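Workshop tips: teaching by hand with paper cups

Tips collected from the people who run the demonstration benches at Tindall, for anyone setting up a bench of their own. Most of these came in during November. Send yours to Janelle Cabanatuan by 1st December and they will go on the next page.

Setting up the table

Wipe the table before the first take and again at the midday change. Paper dust and pad lint collect where the cups land, and after a long morning you will see gray smudges. Smudges that change during the day are fine. Crumbs and drips of coffee are not, so keep drinks on the shelf.

Mark where the cup starts with a pencil dot. Tape leaves an edge that catches the rim. Move the dot by a hand's width every 40 takes, or you will end up with a set in which the cup never leaves one corner.

A stack of spare cups on the table is useful, but a tall one leans. Put it down firmly and turn it a little until it sits square. If you bump it with a wrist, stop, straighten it, and start the take over.

Run cables behind the elbow and up over the back of the hand. A cable that drags across the table will pull the tool sideways just as you close. Gervásio Conceição clips his to his sleeve with a clothespin.

Picking the cup

Use ripple-wall cups if you can get them. The ribs give the pads something to hold, and the wall takes more squeeze before it folds. Smooth single-wall cups are harder and should come later, once the person holding the tools has a feel for the trigger.

Throw out a cup when the rim has gone soft or the wall has a crease. A creased cup folds at the same place every time, and the takes made with it all look alike. We get through a sleeve of cups faster than people expect. Buy them by the case.

Printed cups and plain cups should be mixed through the day. Don't do all of one and then all of the other.

Holding the tools

Hold each tool loosely, the way you would hold a paint scraper. A tight grip makes the fingers shake, and the shake shows up in the recording. If your forearm aches after 11 takes, you are squeezing the handle too hard.

Close slowly for the last bit of travel. The trigger goes from touching to crushing in a very short distance. Practice on an empty cup until you can close, lift, and let go without changing its shape.

When one tool holds the cup and the other turns or steadies it, decide before you start which one leads. The lead tool moves, and the other follows. Two leads will tear the cup.

Take the low grip at the base, where the wall is stiffest, and the other grip higher up. Come in with the pads flat to the wall. If only the tip of a finger touches, back off and come in again.

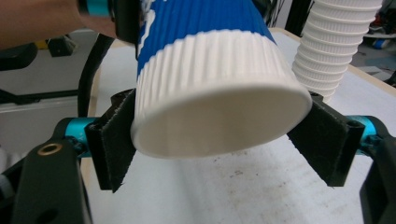

Base grip on a ribbed cup, held sideways with the bottom facing out.

Don't lift the cup any higher than the job needs. A short lift keeps it over the table if it slips, and a dropped cup that rolls onto the floor ends the take.

For stacking, bring the cup over the stack, pause, and then lower. The pause can be very short. Zübeyde Bilgin counts "one" under her breath. Without the pause people tend to come in at a slant and knock the stack.

Pads

Check the pads every morning. When the edge starts to fray, trim the loose fibers with nail scissors and carry on. When the face goes shiny or comes away at a corner, replace it.

Change both pads of a pair together. A new pad grips harder than an old one, and the cup will twist toward it.

Clean pads with a dry toothbrush. Water soaks in and takes until the next day to dry out, and alcohol loosens the glue on the ones we buy from Zurkel.

Making takes worth keeping

Start and finish with both tools open and still. Give it a breath at each end.

Vary one thing at a time. Turn the cup, or move the stack, or stand on the other side of the table. If you change all of them at once you can't tell later which one gave the trouble.

Keep some takes where you miss the first grip and recover. Label them. A clean miss followed by a calm second try is worth having, but a panicked grab should be thrown out.

Watch back the first take of every session before making the second. Bořivoj Dvořáček once made 300 takes with a smear on the lens, and all of them had to be done again.

Swap people at least every hour. Tired hands get slower, then careless. A fresh pair of hands also works a little differently, and you want that in the set.

Keeping track

Write the take number, the cup type, and the person in a paper notebook as well as on the computer. Toshiko Ueda uses a column for odd things, such as "cup had dent" or "door opened." When take 1054 looks wrong a month later, that column is where you look first.

Name folders by task, then by date, then by person. Pick one spelling for each name and stay with it.

Back up before lunch and before going home. Unplug the drive only after the computer says it is done.

From readers

Gurnis bench: "Put a sheet of shelf liner under the stack if it slides. Trim it to just under the size of the cup mouth so it doesn't show."

Pesus bench: "We file down the sharp corner on the trigger with fine sandpaper. It saves a blister."

Another from Gurnis: "Left-handed people should swap the lead tool and note it in the book. Don't make them work right-handed, the takes come out stiff."

Still wanted: a good way to keep nested cups from sticking together in damp weather. We have tried tapping the bottom and twisting, and twisting works better, but it still takes two tries on some sleeves.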